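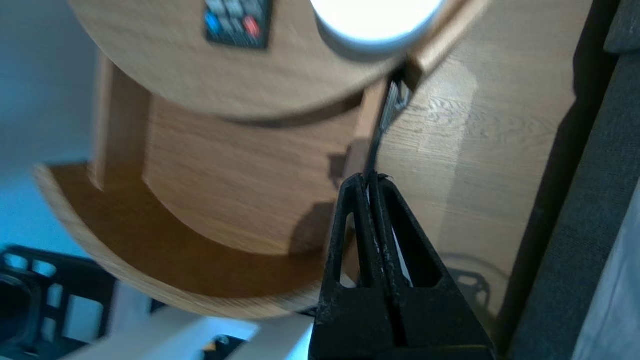
*나무 면과 나무 면 사이의 좁은 틈*

# 나무는 왜 움직이는가: 목재와 수분, 첫 번째 강의 노트

2023-07-19 / Hindport 목공예 강좌, 초급반

장마철에 서랍이 뻑뻑해졌다가 겨울이면 헐렁해지는 경험, 다들 있으시죠? 저는 이 주제를 정말 좋아합니다. 톱질도 대패질도 재미있지만, 나무가 베어진 뒤에도 계속 공기와 수분을 주고받는다는 걸 알고 나면 집 안의 문짝 하나, 식탁 하나가 전부 다르게 보이거든요! 오늘은 도구를 잠깐 내려놓고 재료 이야기만 합니다. 수식이 조금 나오지만 곱셈만 할 줄 알면 됩니다.

## 물은 나무의 어디에 있나

현미경으로 보면 나무는 가느다란 관을 잔뜩 묶어 놓은 다발에 가깝습니다. 관 하나하나가 세포이고, 대부분은 나무가 서 있던 방향, 그러니까 줄기의 길이 방향으로 누워 있습니다. 이 배열이 오늘 강의의 거의 모든 결론을 만들어 냅니다.

물은 이 다발 안에서 두 군데에 들어 있습니다.

- **자유수**: 세포의 빈 공간에 고여 있는 물. 빨대 속의 물을 떠올리세요.
- **결합수**: 세포벽 자체에 붙들려 있는 물. 빨대의 벽이 머금은 물입니다.

갓 베어낸 나무를 말리면 자유수가 먼저 빠져나갑니다. 이때 나무는 눈에 띄게 가벼워지지만 크기는 거의 변하지 않습니다. 자유수가 다 나가고 세포벽만 물을 가득 머금은 상태를 **섬유포화점**이라고 부릅니다. 시험공부하듯 외울 필요는 없는데, 이 단어만큼은 꼭 기억해 주세요. 섬유포화점 아래로 내려가면서 세포벽의 물이 빠지기 시작하고, 바로 그때부터 나무가 줄어듭니다.

함수율은 이렇게 구합니다.

> 함수율(%) = (젖은 무게 − 완전히 말린 무게) ÷ 완전히 말린 무게 × 100

분모가 완전히 말린 무게라는 점에 주의하세요. 그래서 생나무의 함수율이 100퍼센트를 넘는 일도 얼마든지 있습니다. 처음 배우는 분들이 "어떻게 나무보다 물이 더 많아요?" 하고 놀라는데, 가벼운 수종에서는 흔한 일입니다. (저도 학생 때 저울이 고장 난 줄 알고 세 번을 다시 쟀습니다.)

## 평형함수율: 나무와 방이 합의하는 지점

나무를 한 장소에 오래 두면 주변 공기의 습도와 온도에 맞춰 함수율이 어느 값으로 수렴합니다. 그 값이 **평형함수율**입니다. 습도가 오르면 평형함수율도 오르고, 난방을 켜서 공기가 건조해지면 내려갑니다. 온도의 영향도 있지만 습도에 비하면 작습니다.

재미있는 건 속도입니다! 얇은 판은 금방 반응하고 두꺼운 각재는 한참 걸립니다. 겉은 벌써 마르는데 속은 아직 촉촉한 상태가 생기고, 그 차이가 너무 크면 표면이 갈라집니다. 판재의 양쪽 끝, 마구리면은 특히 조심해야 합니다. 관 다발의 끝이 열려 있으니 물이 드나들기 좋은 통로가 되니까요. Dorkcombe 제재소에서 견학 때 보실 텐데, 통나무를 쌓아 두기 전에 마구리에 밀랍 성분의 도료를 바르는 작업이 제일 먼저입니다.

마감 도료가 이 움직임을 막아 주느냐는 질문을 매 기수마다 받습니다. 늦춰 줍니다. 멈추지는 못합니다. 오일은 늦추는 힘이 약한 편이고, 도막이 두꺼운 마감은 훨씬 강합니다. 어떤 마감이든 앞면과 뒷면을 같은 횟수로 바르세요. 앞면만 정성껏 바르고 뒷면을 비워 두면 뒷면이 먼저 수분을 주고받아서 판이 휩니다.

## 세 방향, 세 가지 수축

나무를 다룰 때는 방향을 세 개로 나눠 생각합니다.

| 방향 | 뜻 | 움직임 |
|---|---|---|
| 길이 방향 | 줄기를 따라 위아래로 | 아주 작음 |
| 방사 방향 | 중심에서 껍질 쪽으로 | 중간 |
| 접선 방향 | 나이테를 따라 둘레로 | 가장 큼 |

많은 수종에서 접선 방향 수축은 방사 방향의 거의 2배입니다. 길이 방향은 일반적인 가구 치수라면 무시해도 괜찮습니다. 다시 말해 식탁 상판은 계절이 바뀌어도 길이는 그대로이고 폭만 숨을 쉽니다.

이 비대칭 때문에 제재 방식이 중요해집니다. 나이테가 판의 넓은 면과 나란하게 누워 있으면 널결(판목), 거의 직각으로 서 있으면 곧은결(정목)입니다. 널결 판은 산봉우리 같은 무늬가 나오고 폭 방향의 움직임이 큽니다. 곧은결 판은 줄무늬가 차분하게 나오고 움직임이 작습니다. 참나무류를 곧은결로 켜면 방사조직이 은빛 얼룩처럼 드러나는데, 처음 대패로 밀어 그 무늬가 나타나는 순간은 몇 번을 봐도 신이 납니다.

널결 판이 마르면 어느 쪽으로 휠까요? 나이테가 펴지려는 방향이라고 기억하면 쉽습니다. 마구리에서 나이테의 둥근 선을 보고, 그 곡선이 반듯해지려 한다고 상상해 보세요. 껍질에 가까운 면이 오목해집니다. 지금 주변에 원목 판이 있으면 마구리를 한번 들여다보세요. 판 하나로 나무의 중심이 어느 쪽에 있었는지 알 수 있습니다. 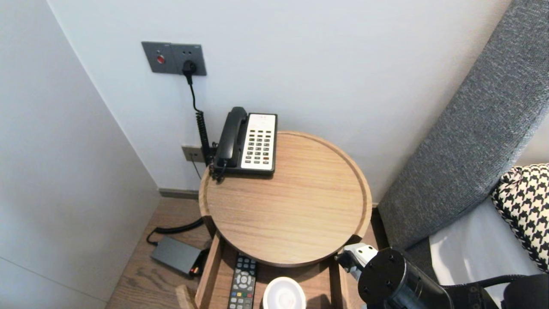

상판을 설계할 때는 결의 방향을 가장 먼저 정합니다. 사각 상판이라면 보통 긴 변을 따라 결을 놓습니다. 둥근 상판은 조금 더 까다롭습니다. 원목을 집성해서 둥글게 오려냈다면, 만든 날에는 완전한 원이어도 건조한 계절에는 결의 직각 방향으로 살짝 좁아져서 타원이 됩니다. 눈으로는 알아채기 어렵지만 둘레에 따로 만든 테를 단단히 두르는 순간 문제가 됩니다. 상판은 움직이려 하고 테는 버티니까 접착면이 벌어지거나 상판이 갈라지거나 둘 중 하나입니다. 테를 두르고 싶은 원형 상판에는 합판이나 무늬목 심재를 많이 씁니다. 합판은 단판을 90도씩 엇갈려 붙여서 서로의 움직임을 붙잡아 둔 재료라 폭도 길이도 꽤 안정적입니다. 통원목을 고집한다면 두꺼운 판 자체를 깎아서 가장자리를 남기는 방법도 있습니다. 손이 많이 가지만 해 볼 만합니다.

## 직접 계산해 보기

움직임의 크기는 다음 식으로 어림합니다.

> 변화량 = 판의 폭 × 변화계수 × 함수율 변화

변화계수는 수종과 제재 방향마다 다릅니다. 강의실 뒤쪽 책장에 있는 표에서 찾으면 되고, Visstead 도서관의 목재공학 서가에도 같은 종류의 표가 실린 책이 있습니다. 책마다 단위를 다르게 적는 경우가 있으니 함수율 변화 "1퍼센트당"인지 "전체 수축률"인지부터 확인하세요. 이걸 섞어 쓰면 답이 터무니없이 나옵니다.

**연습.** 폭 335mm의 널결 판이 있습니다. 함수율이 여름과 겨울 사이에 2퍼센트포인트 달라진다고 합시다.

- 여러분이 고른 수종의 널결 계수로 변화량을 구하세요.
- 같은 수종의 곧은결 계수로 다시 구하고 두 값을 비교하세요.
- 판의 가운데를 고정했을 때 양쪽 가장자리가 각각 얼마나 움직이는지 적으세요.
- 한쪽 가장자리를 고정했다면 반대쪽은 얼마나 움직일까요?

마지막 두 항목이 핵심입니다! 전체 변화량은 그대로인데 어디를 고정하느냐에 따라 움직임이 나타나는 자리가 달라집니다. 좋은 짜임은 대부분 이 선택을 영리하게 한 결과입니다.

## 움직임을 허락하는 짜임들

**울거미와 알판.** 문짝에 가장 많이 쓰는 구조입니다. 가느다란 틀(울거미)에 홈을 파고 넓은 판(알판)을 끼웁니다. 알판에는 접착제를 바르지 않습니다. 홈 안에서 자유롭게 늘고 줄 수 있어야 하니까요. 여름에 조립한다면 홈에 여유를 조금만, 건조한 겨울에 조립한다면 넉넉하게 두세요. 도장은 끼우기 전에 알판 가장자리까지 해 둡니다. 나중에 알판이 줄었을 때 칠하지 않은 맨나무 줄이 드러나면 꽤 속상합니다.

**상판 고정 철물과 나무 단추.** 상판을 다리 틀에 그냥 나사로 꽉 조이면 안 됩니다. 길쭉한 구멍을 뚫거나, 틀의 홈에 걸리는 작은 나무 단추를 써서 폭 방향으로 미끄러지게 합니다. Loureiro 공방의 긴 식탁이 이 방식인데, 아래로 기어 들어가서 보면 단추와 홈 사이에 남겨 둔 여유가 아주 잘 보입니다. 견학 날에는 무릎이 더러워져도 되는 바지를 입고 오세요.

**변죽(브레드보드 엔드).** 상판 양 끝에 결이 직각인 막대를 대어 휨을 잡는 방법입니다. 가운데 장부만 접착하고 바깥쪽 장부는 길쭉한 구멍에 나무못만 꽂습니다. 그래서 계절에 따라 상판이 변죽보다 조금 나오거나 들어갑니다. 손끝으로 쓸어 보면 단차가 느껴지는데 불량이 아니니 대패로 밀어 맞추지 마세요.

**연귀.** 액자 모서리처럼 비스듬히 맞댄 짜임입니다. 보기에는 깔끔하지만 부재의 폭이 넓을수록 계절을 탑니다. 부재가 마르면 안쪽이 벌어지고 습기를 먹으면 바깥쪽이 벌어집니다. 폭이 좁은 틀에는 마음 놓고 쓰고, 넓은 틀에는 숨은 장부나 꽂음촉을 더해 주세요.

## 자주 나오는 질문

**오래된 가구는 이제 안 움직이지 않나요?**
움직입니다. 세월이 지나면서 반응이 조금 둔해질 수는 있어도, 할머니 댁 장롱도 장마철에는 늘어납니다. 이사한 뒤에 멀쩡하던 가구가 갈라졌다면 새집의 난방부터 의심해 보세요.

**건조목을 샀는데 바로 써도 되나요?**
작업장에 들여놓고 며칠에서 몇 주는 적응시키세요. 판 사이에 같은 두께의 산목을 끼워 공기가 위아래로 통하게 쌓습니다. 산목은 위아래로 줄을 맞춰야 합니다. 어긋나면 그 모양대로 판이 굽습니다.

**함수율계가 꼭 필요한가요?**
있으면 정말 편합니다. 없다면 주방 저울로 같은 판의 무게를 며칠 간격으로 재 보세요. 무게가 더 변하지 않으면 그 방의 공기와 평형에 가까워진 겁니다.

## 다음 시간까지

집에서 원목 가구 하나를 골라 결의 방향을 그려 오세요. 그림 솜씨는 전혀 상관없습니다. 상판, 옆판, 서랍 앞판에 화살표로 결을 표시하고, 움직임이 가장 클 것 같은 방향에 동그라미를 치면 됩니다. 무늬목을 붙인 가구인지 원목인지 헷갈리면 마구리를 보세요. 윗면의 무늬가 옆으로 자연스럽게 이어지면 원목일 가능성이 높습니다.

자투리 판을 하나씩 나눠 드릴 테니 폭을 재서 연필로 판 위에 적어 두세요. 10월에 같은 판을 다시 재서 오늘의 값과 비교합니다. 욕실 옆에 둔 판과 난방기 옆에 둔 판이 얼마나 다르게 나올지 저는 벌써부터 궁금합니다. 재는 위치에도 선을 그어 두고, 판은 꼭 버리지 말고 가지고 계세요!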